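PRESS RELEASE

Todano, January 9, 2023

Two baskets and a bit less faith in storage systems: Teshome publishes its kitchen sorting guide

Teshome, the household advice service based in Todano, has today published a short guide to sorting small kitchen things. It does not promise a calmer home or a new you. It says that most kitchens own too many organisers already and that adding another rarely helps.

The guide grew out of a reader survey that closed in July. Of the 2851 households that replied, 1423 said they had bought at least one drawer insert, rack or divider that they no longer used. We would treat that number with care, as people who fill in surveys about clutter are probably the ones bothered by it. Even so, it was enough to make us wonder what all the inserts were for.

"I have read a great many claims about storage and believed very few," said Thenmozhi Kaimal, who wrote the guide. "A basket holds things. If you know what goes in it, fine. If you don't, you have bought a basket."

Green basket, pink basket: plastic cutlery and other small items 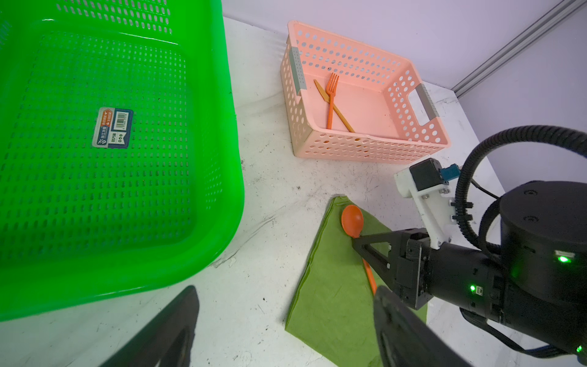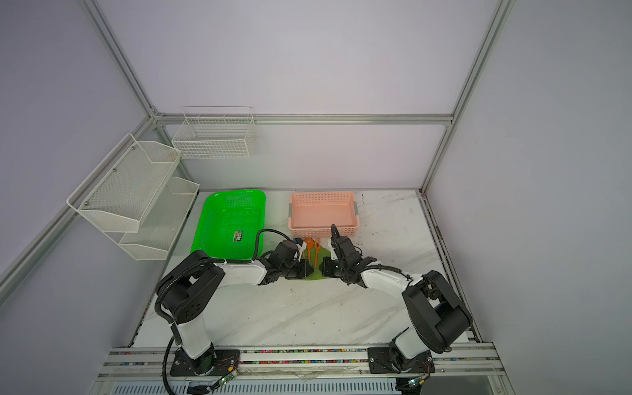
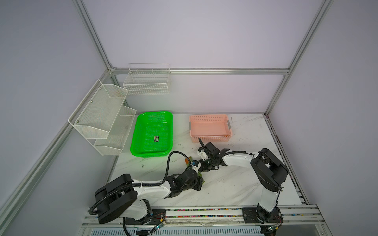
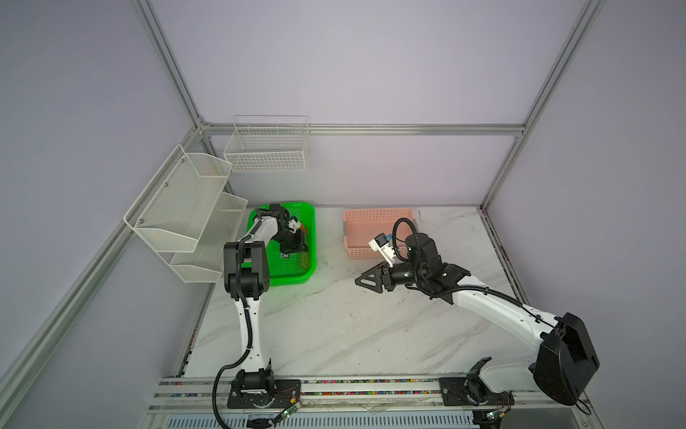 What the guide recommends

Start with two open baskets in colours you can tell apart at a glance. Give each one a single job, such as cutlery in one and odds and ends in the other. Leave them on the worktop for a fortnight before deciding whether either deserves a permanent spot.

Shallow is better than deep. Holes in the sides and floor let crumbs fall through, though they fall on to the worktop, and you will still have to wipe it. Wire baskets on the wall are handy for light things, but the guide advises against filling a wall before the table has been sorted out.

Labels get half a page. Geum-ok Bang, who tested the advice in her own kitchen in Millstead, is not convinced by them. "I labelled everything and my family put the spoons where they liked," she said. "The colours worked a little better – I won't say more than that."

What it does not claim

We have not measured time saved and will not be quoting any. Roughly 200 readers saw an early draft, and several told us they saw no difference at all. Their comments are printed at the back, unedited apart from spelling.

Availability

A first run of 600 printed copies can be collected free from the Teshome office on Prostuvska. The text will also be sent by post on request while copies last. Teshome does not sell baskets.

Press enquiries: Thenmozhi Kaimal, Teshome, Todano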